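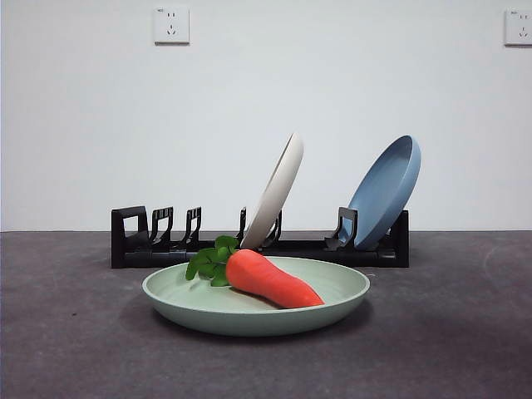

4. What people laughed at, and when

I went into this part of the study expecting the big set-piece jokes to win. They're the bits that end up in the trailer, after all, and they're the bits people quote at you in the pub. So I'll start with the plain result, which surprised me quite a lot: across the three screenings of the comedy I used, Makinura, most of the laughter I logged came from supporting characters reacting to something, and much less of it from the lead saying the funny line.

A quick reminder of the set-up, as it matters for reading the numbers. The same film was shown twice in Clandmont, once in the afternoon and once in the evening, and once in Cáceres with Spanish subtitles. Between them the screenings brought in 522 people. Everyone got a paper questionnaire on the way out, and 422 came back with enough filled in to use. The sound in the room was recorded throughout, and I went through the recordings with the film's own soundtrack lined up alongside, marking every burst of audience laughter that lasted longer than a second. That gave me 1319 bursts over all the screenings. It also gave me a lasting dislike of one particular scene with a wedding cake, which I have now heard more often than its editor has.

4.1 The reaction shot

The pattern is easiest to see in the hotel sequence in the first half. The lead has the long speech about the missing luggage, and on paper that speech is where the jokes are. In both Clandmont screenings the audience stayed fairly quiet through it. Then the film cuts to the receptionist, who says nothing and very slowly puts down her pen, and the room goes. The same cut got the same response in Cáceres, a touch earlier if anything, and I think that's down to the subtitles. People had read the end of the speech before it was spoken and were already waiting for somebody to respond to it.

I had wondered whether this was a quirk of one good performer, and the receptionist is very good indeed. But the brother-in-law does the same sort of work in the second half, and so does the driver, who has hardly any lines at all. When I sorted the bursts by who was on screen at the moment the laughter started, the supporting cast came out ahead in every screening. The lead only caught up in the last twenty minutes, when nearly everyone else has gone home (in the story, I mean – the audience stayed put).

4.2 What people said afterwards

The questionnaires tell a different story, and I find this the most interesting thing in the whole project. Asked to name the funniest person in the film, people overwhelmingly chose the lead. Asked to name the funniest moment, a good many described the hotel scene and then gave the lead the credit for it. One person wrote that the speech had "killed the whole room". I have the recording, and it didn't. The pen did.

I don't think anybody was fibbing. My guess is that a comic lead works a bit like the name over a shop door: you come in because of it, you remember the place by it, and whatever you enjoyed inside gets filed under it. Earlier work on star billing has mostly looked at ticket sales, so I can't lean on it much here, but the idea seems worth a proper test with a film that has no well-known lead.

There was one clear exception. Viewers who ticked the box saying they had seen Makinura before were much more likely to name a supporting performer. Second time round, I suppose, you know what's coming in the speech and your eyes are free to wander.

4.3 Watching at home

I also wanted some idea of what happens without a crowd, so a smaller group watched the film on the Trundavis streaming service and noted down their own favourite moments. I didn't record sound for these people and I'm wary of saying too much. Laughing alone is a different business from laughing in a full room, and several of them told me they'd hardly laughed out loud at all while still enjoying themselves. What I can say is that the hotel scene turned up again and again in their notes, and that they, too, mostly put it down to the lead.

4.4 Some cautions

One film is one film. Makinura was cut with a lot of reaction shots, and a comedy that holds on its lead might well give the opposite result. The afternoon audience was older and smaller than the evening one, and I haven't tried to correct for that. I also did all of the marking by myself, so a second pair of ears would be welcome. A repeat with two further comedies is planned for March, and if it goes ahead I'll use the same questionnaire with one extra question on previous viewings of the lead's work.

Figure 1. Dark grey tabletop and off-white wall with white electrical outlets.

Section text last revised 14/02/2026.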